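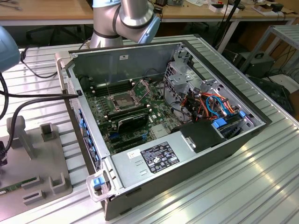

Flillville, Wednesday, June 2, 2021

Stillel repair room - check of opened computer, bench 7

Mains lead removed before opening: yes. Please wait two minutes after unplugging, also when you are in a hurry.

Side panel: off. Keep the screws in the cup with the bench number.

Processor socket: empty, lever up. Comment - the pins are open to dust and sleeves. Do not reach over the board. Put the plastic cover on before you leave the bench. Cover ordered from Gralden.

Expansion card: seated in its slot. To be pressed once more before closing.

Cables at the drive cage: not tidy. They loop towards the motherboard and must be tied away from it.

Blue latches: try each one by hand, without force.

Power supply: label can be read. Do not open this part for any reason, it goes back to Schumacher as it is.

Wrist strap: tested, good.

Result: may stay on the bench, no power until the cables are corrected. Next check in August.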